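Datasets > Language > Tirkstead Household Word List

# Tirkstead Household Word List

We use cookies to remember your display settings. Accept / Manage

A list of everyday household words as people in Tirkstead say them, with spellings, short definitions and notes on who uses which form. Version 2 replaces the first release completely. Please don't mix rows from the two, as the entry numbers were reassigned.

## Contents

- `words.csv` - 600 entries, one per row
- `speakers.csv` - 32 speakers, with age band and part of town
- `notes/` - longer remarks on single words, in plain text
- `CHANGES.md` - what moved between versions

Audio is not included. The speakers agreed to have their words written down and shared, but the recordings stay with the project.

## Columns in words.csv

| column | meaning |
|---|---|
| `id` | entry number |
| `form` | the word as written by the transcriber |
| `standard` | nearest standard English word, if there is one |
| `room` | kitchen, yard, bedroom, shed, other |
| `speaker` | speaker code, matches `speakers.csv` |
| `sense` | definition in one sentence |
| `sure` | y or n |

An empty `standard` cell means we found no good match. It does not mean the cell was skipped. If `sure` is n, the transcriber and the checker heard different things and could not settle it. Both hearings are then given in `form`, split by a slash.

## How the words were collected

Citlali Manríquez ran the interviews and Damian Kaufmann did most of the transcription. Each speaker was visited at home and asked to talk through an ordinary morning. After that came a naming round, where things were set out on a table and the speaker gave whatever word came first. Follow-up questions were kept short. We did not correct anyone or offer a word of our own until the round was over.

Kitchen words make up the largest group for this reason. Yard and shed words came mostly out of the free talk, and the definitions there are thinner. Words for lids, jars and cups vary the most from one speaker to the next. Words for fruit hardly vary at all. 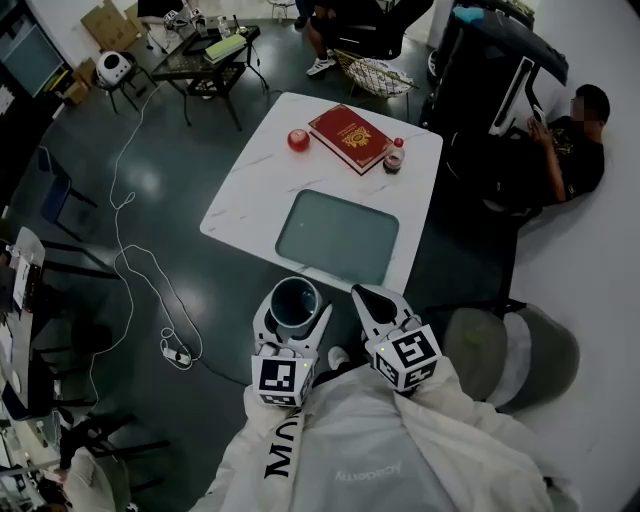 Burgi Pichler wrote after the first release that the `room` column hides more than it shows, and that a word like "scuttle-rag" belongs to a job and should be filed under the job. She would drop the column, or add a second one for the task.

We kept `room` in version 2 so that old scripts still run. A `task` column has been drafted for 200 of the kitchen entries and sits in `notes/task_draft.txt`. It has not been checked. Use it if it helps, but don't cite it yet.

## Known problems

- Spelling of the final vowel in words like "cuppa" and "cuppy" is not consistent before entry 200.
- Older speakers are over-represented. Most people under thirty declined the second visit.
- Two speakers grew up in Dobson and moved later. Their forms are marked in `speakers.csv` - filter them out if you need Tirkstead only.
- Some senses were written from memory by the transcriber. These carry the tag `mem` at the end of the cell.

## Loading

Files are UTF-8 with a header row. Commas inside a cell are quoted. Spreadsheet programs tend to turn the `id` column into dates, so import it as text.

## Terms

Free to use for study and teaching. Credit the list by name and version. Do not try to identify speakers from their codes.

Corrections go to Hjørdis Rønning, who keeps the master copy. Send the entry number and the form you would expect.

Contact | © Tirkstead Household Word List | Back to top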